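From: Nandini Namboodiri
To: clarnholm-users
Subject: Re: [clarnholm-users] Index rebuild stalls on large mail spools

Sibusiso Coetzee wrote:

> We moved the archive off the old Vachon machine in July and have been
> rebuilding the search index on the new host since then. Small lists are
> fine. Any list with more than 200 monthly folders gets to the merge step
> and sits there. CPU is near zero, memory is flat, and the log shows
> nothing after "merge: opening segments". If I kill it and restart, it
> stops at the same line.
>
> Settings are the ones from the Nerkau page on the wiki, so 16 workers
> and a merge factor of 30. Is the merge factor too high? Nosipho thinks
> it is a locking problem with the network mount.

I think Nosipho is right about the mount, but the merge factor is what makes it show up.

The merge step opens every segment in a batch before it reads any of them. Each open takes a shared lock on the segment file and then an exclusive lock on the batch manifest. On a local disk the manifest lock is held for so short a time that the order doesn't matter. On a network mount, each worker waits for a reply from the lock server. If two workers hold shared locks on segments listed in the same manifest, and each then asks for the manifest, you can get a wait that never ends. There is no timeout on that call. That also explains the idle CPU and the silent log, as the next log line is written only after the last open returns.

Your small lists don't hit this. With few folders there is a single batch, and a single worker handles it.
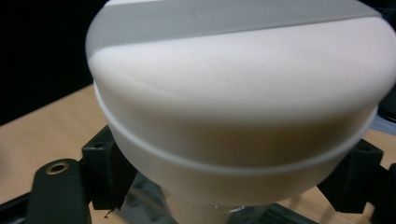

To confirm it, run the rebuild with one worker on a list that fails every time. It will be slow. If it gets past "opening segments", the problem is lock order and you can stop looking at memory. If it still hangs, look at the lock daemon on the file server before changing anything else in the indexer.

Assuming it does get past, there are two ways to go.

The first is to put the scratch directory on a local disk. Set scratch_dir in the indexer section and leave data_dir where it is. Segments are then built and merged locally, and only the finished index is copied to the mount. You need free space equal to twice the size of the largest list's index, plus whatever the attachment text takes up. This is what we run at Vinitz and I would choose it if the host has the disk.

The second is to leave everything on the mount and reduce the settings. A merge factor of 8 with two workers has been stable for Mbali Engelbrecht, who has a setup close to yours. It does not remove the fault. It makes the overlap rare, and she still restarts a stuck job now and then.

The Nerkau page was written for a host with local storage and should say so. I have an edit ready and will post it once Sirkka Leinonen has looked at the part on mounts, which she knows better than I do. 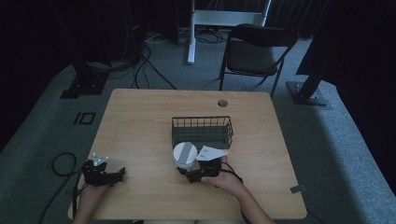

Some further points on your restart problem. Killing the job leaves the batch manifest in place, and the next run picks it up as unfinished work. The new run then goes back to the same batch and the same set of segments, so it is no surprise that you stop at the same line. Before restarting:

1. Stop all workers and check that none are left running.
2. Remove the files ending in .manifest from the scratch directory.
3. Leave the .seg files alone. They are complete and will be reused.
4. Start again with the resume option on.

Do not remove the file named manifest.base. It has no list data in it, but the indexer reads the segment format version from there and will treat every segment as out of date if it is gone. You would be back to a full rebuild.

Sequence numbers can also cause trouble after a move. If folders were copied with new modification times, the indexer sees them all as changed and queues them for a second pass once the first is finished. Check with the status command – the "pending" column should match the number of folders not yet indexed. If it shows every folder on the list, run the touch-from-index step first so that the times agree. It reads headers only and does not rewrite mail.

One question back to you. Which version of the lock protocol does the mount use? The mount options line from the host is enough. The older version drops locks when the client reconnects, and in that case I would not trust segments built across a reconnect, even where the job ended normally. A verify pass will find the bad ones, but only if it is run before the merge.

Please send the single-worker log to the list as plain text. The archive strips compressed attachments and the last two logs posted in this thread were lost that way.

Nandini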